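Last updated: 01/03/2023

Do bright desk colors really keep you awake? (moved from General)

pelletstove
My wife's office in Trumville is getting redone and the company brought in a consultant who wants every work surface in a "high-energy" color. Pinks, oranges, a sort of traffic-cone red. The handout says people working at a saturated desk stay alert longer and make fewer mistakes. There is no source on it. Before she has to sit at one of these for years I'd like to know if there is anything to the claim. It smells like horoscopes to me.

dormerwindow
There's a bit to it. Color does affect mood, plenty of people have studied that. Red rooms make people jumpy and blue ones calm them down. I wouldn't dismiss it out of hand.

Hal_in_Paterson
"Plenty of people have studied that" is what the handout says too, I bet. Which people? I went looking for this a while back when our break room went yellow, and most of what I found was paint company blogs quoting each other. The few proper tests I could get at had tiny groups, college students mostly, sitting in a room for less time than it takes to eat lunch. You can't get from there to an eight-hour day at a desk.

dormerwindow
So small studies prove nothing?

Hal_in_Paterson
They prove somebody should do a bigger one. Also look at what they measure. One had people say how alert they felt after being told the room was meant to be stimulating. Guess what they said.

pelletstove
That's more or less my wife's view. She asked the consultant how they'd know if it worked and he said there would be a survey.

Brackish
I'll be the odd one out. I worked at Initach for 2 years at an orange desk and I liked it. Felt more awake there than at the gray one before it. I know, I know, sample of one.

Hal_in_Paterson
Was anything else different between the two desks?

Brackish
New building. Window on the left side. Better chair. Shorter drive. OK, point taken. I still liked the desk.

quillback
Window is your answer. Light does far more than the color of the thing the light lands on. If the consultant wanted people awake after lunch he'd be talking about daylight and the thermostat, but you can't sell somebody a window they already have.

Where I think color does matter is eye strain, and there it works against the bright stuff. Put white paper on a strongly colored top and look back and forth all day. The paper starts to look tinted the other way. I had a green drafting board cover in school and my sheets looked faintly pink by the afternoon.

dormerwindow
Drafting covers were green on purpose because it was restful. So color DOES do something.

quillback
It was a soft, dull green, and I said it does something to your eyes. Alertness is a different claim. People slide from one to the other all the time, and I think that's how these handouts get written.

Magnus Forsyth
I fit out offices for a living (small ones, mostly dentists and insurance) so take this from somebody who has something to sell. The color choice nearly always comes from the boss or the boss's spouse, and the reason gets added afterward. I have been asked to find "the research" for a color that was already ordered. More than once.

What I'd ask about is finish. A shiny top in any color will throw the ceiling lights back at you and that is a real complaint, I get called back for it. Matte tops get fewer calls. I've never had a call back saying the staff were insufficiently energized.

The Olto range that everybody orders from around here comes in 3 finishes and the consultant's mood board won't tell you which one it is. Get the sample chip and hold it under the lights in her room, at her desk height, with the blinds both ways.

pelletstove
This is useful, thanks. She says the samples so far were all pictures on a tablet.

Magnus Forsyth
Then she hasn't seen the color. A screen shows you whatever the screen feels like.

Hal_in_Paterson
Agree with that. We picked our yellow off a monitor and it arrived looking like mustard.

dormerwindow
I still think you're all being too hard on it. If people believe the desk perks them up and they feel better, where's the harm?

Hal_in_Paterson
The harm is the invoice. If it's free, paint everything pink. If she's paying for the claim, somebody should be able to back it up.

Brackish
And it wears off, if it was ever there. By December of my first year I'd stopped noticing the desk was orange at all. Visitors had to point it out.

quillback
That's the first bit of evidence in this thread I believe.

dormerwindow
Funny how you believe it when it goes your way. It's the same guy and the same desk.

quillback
Fair. I'll downgrade it to "sounds about right."

pelletstove
Update for anyone following. She wrote to the facilities person and asked for the source of the alertness claim and for real samples. Samples are coming. For the source she got a link to the consultant's own page, where it says the same thing as the handout with a stock photo of a woman laughing at a stapler. They did say anyone who doesn't want the bright top can keep a gray one, so she's going to look at the chips and then probably keep the gray one. I'll post again if the survey ever shows up.

Hal_in_Paterson
Ask if the people who kept gray get a survey too. That would at least be something to compare with.

Magnus Forsyth
They won't. But ask.
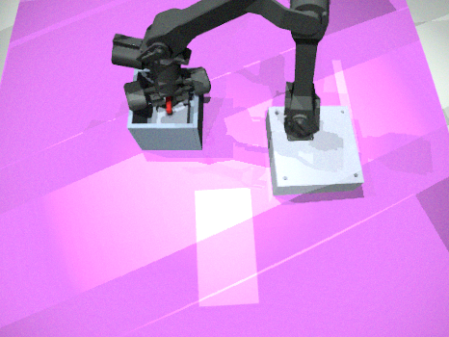 Pale gray on a bright pink top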